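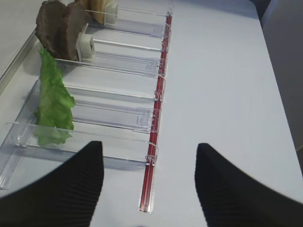 Clear rack, red rail. Friday afternoon.

Thread on moving my mother's recipes out of one dying program and into something that will still open in ten years. Long, skip if you don't cook or don't care about files.

Background. My mother typed up her recipes in a program called Kaltach, starting when I was in middle school. The company that made it is gone. The program still runs on her old laptop, and the laptop now needs to be plugged in to stay on and takes most of a cup of coffee to start.

There are 621 recipes in it. I know the number because Kaltach puts it in the bottom corner of the window.

First problem is the export. Kaltach has three export options. One makes a file only Kaltach can read. One prints. One makes plain text but drops every fraction, so 1/2 cup of oil becomes "cup oil" and 3/4 teaspoon of salt becomes "teaspoon salt."

I didn't catch the fractions until I had exported the whole thing and deleted my notes on which settings I used. Check your export before you celebrate.

What worked was printing to PDF, one category at a time, and pulling the text out of the PDFs. The fractions survive that way. The degree signs don't, but I can live with "350 F."

Categories in her file, in her order: Soup, Chicken, Fish, Other Meat, Vegetable, Bread, Sweet, Church, Do Not Make Again.

Do Not Make Again has full recipes in it. She typed out every ingredient for a tuna mousse and then filed it there. I asked if I could leave that category out and she said no.

Second problem is duplicates. She'd type in a new version and keep the old one, with the same name. There are four entries called Chicken Rice. One says "use the blue pot." One says "not the blue pot."

I'm keeping both. The new file names have a number on the end and I've stopped trying to decide which is correct.

Yusri Sinaga asked under my last thread why I don't use one of the recipe apps. I tried Pliris for all of November. It's fine. It's easy to read on a phone at the stove and the shopping list is good. But it wants every ingredient in its own box, with a unit picked from a menu, and my mother's units include "the small yogurt cup" and "until it looks right." 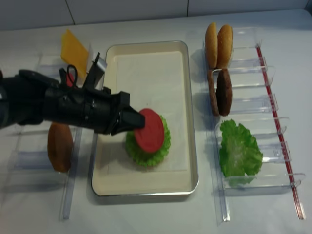

So it rounds everything off to what it knows. The yogurt cup became 1 cup. It's a lot less than 1 cup. I made the lemon cake that way and it came out like pudding, and I ate it with a spoon over the sink.

Also, I don't want to be doing this same job again when Pliris shuts down. Maybe it never will. Kaltach looked pretty solid too when she bought it.

So, plain text. One recipe per file, one folder per category. Title on the first line, where it came from on the second line, then ingredients, then steps. Any computer can open it and any computer can search it.

The second line has turned out to be the part I care about most. She wrote sources on almost everything. "From Fitriani Majimbun, wedding." "Back of the flour bag." "Dentist's office magazine, changed the sugar."

Fitriani is her cousin. I called her to ask about a coconut one where the steps stop after "then add the." She remembered it. It's the palm sugar, and you turn off the heat first. We talked for an hour and I got two more recipes that were never in the file, plus a long complaint about the parking at her building.

If you're doing this with a parent or a relative, make the phone calls early. I left them for later and wish I hadn't.

Scanning: there's also a shoebox of index cards and clippings. I used the flatbed at the Bergeron library branch, which is free if you bring your own drive. Cards go face down four at a time. Clippings on newsprint show the other side through, so put a black sheet of paper behind them.

I don't bother with automatic text reading on the cards. Her handwriting turns into soup. I type them in at night, a few at a sitting, with the scan open next to it.

Stains are fine. I scan those too. The most stained cards are the ones we really ate.

Backups. One copy on my computer, one on a drive at my brother's, one printed. For the printed one I bought a Hevberg binder, the wide kind with the locking rings. Page protectors make it too fat to close if you do one recipe per sleeve, so I put two back to back.

Where it stands today, 2023-12-22: 259 recipes moved and checked. Soup, Chicken and Fish are finished. Bread is half done and slow, because she changed ovens and wrote all the new temperatures in the comments field, which doesn't print. I have to open each one on the old laptop and copy it by hand.

She's making the fish soup for Sunday and says she doesn't need the file for it. I'm going to stand there with a kitchen scale anyway and write down what goes in the pot.

Will post the folder layout and the file template after New Year's for the people who asked. Muting this until then, I have bread to type.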